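Chapter 7

Perception and State for Assembly Work

A robot that puts parts into a machine needs to know two things at all times: where the parts are, and what has already been done. The first is usually called perception. The second is usually called state. Beginners tend to treat them as separate programs written by separate people, and much of the trouble described in this chapter comes from the gap between the two.

The running example is a desktop computer. The parts are a processor, a memory module, and a hard drive in a plastic carrier. Each part has a place in a molded fixture at the left of the table and a place inside the case. A task is finished when the software has confirmed that every part on its list is in the case. Taking the computer apart uses the same list in the other direction.

You met the Hutix controller in Chapter 5. We will keep using it, together with the planner from Chapter 6, which is called Malten. Nothing in this chapter depends on either one. If your lab runs something else, read "controller" and "planner" and carry on.

7.1 What the software is asked to know

Consider the processor socket. Before a processor can go in, the retention frame has to be open and the socket has to be empty. Those are two facts, and they can be checked with one look from the right place. From the wrong place the arm covers the socket, or the frame reflects the overhead light and the edge detector finds nothing useful.

Memory is harder. A module sitting in its slot and a module sitting almost in its slot look nearly the same from above. In the Santoro logs, which are used in the exercises, there are 349 recorded attempts at seating a module. The vision check passed 49 of them that the force check later rejected. The lesson drawn by Azra Milošević, who wrote the original state tracker, was to store the two results separately and let the planner decide what to do when they disagree. We follow her design.

Each part in the tracker therefore has a short record:

name of the part
last known location (fixture, gripper, case, unknown)
source of that belief (vision, force, operator)
time of the last check

The value "unknown" is a proper value and the planner must accept it. A tracker that is forced to choose between "fixture" and "case" will sometimes choose wrong, and the arm will then close on air or push a part into an occupied slot.

7.2 Two kinds of view

A fixed camera sees the fixture and the case together. Its position relative to the table is measured once, so a point in its image can be turned into a point on the table with little work. A camera at the wrist sees less of the table but can be moved close to a part. Its position changes with the arm, and any error in the joint readings is added to the error in the image.

There is also the matter of what each camera has in front of it. The gripper takes up a large share of the wrist view, and the region it covers depends on the finger opening. Mask it before running any detector. The mask should be looked up from the commanded opening and checked against the measured one. 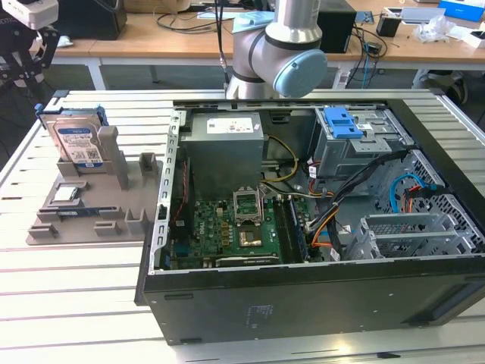
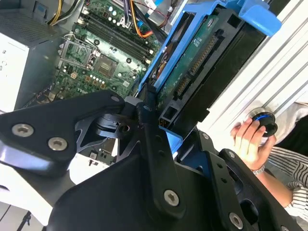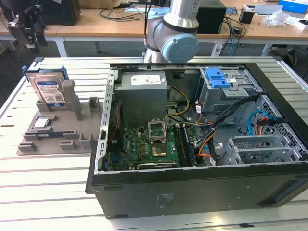
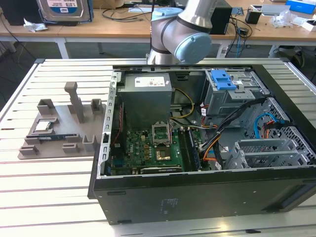

Figure 7.1 Four views of the workspace. The second is from the wrist camera, the others from a fixed camera. The CPU socket is empty in all four.

7.3 Keeping time

Images and joint readings reach the tracker by different routes and do not arrive together. In the setup used here the wrist image is 158 milliseconds old by the time the detector has finished with it. If the arm is moving, the joint reading that belongs to that image is the one taken when the shutter opened, and the tracker has to keep enough history to find it. A buffer of 700 readings is enough for every exercise in this book.

Stamp each message at the source. Do not stamp it on arrival. The Rorow message library does this by default, but the setting can be turned off in the configuration file, and a file copied from an older project may have it off. Check before you start Exercise 7.2.

When the history does not go back far enough, the tracker should drop the image and leave the record as it was. The time of the last check will then show the planner that the belief is getting old, and the planner can ask for a new look before it moves the part.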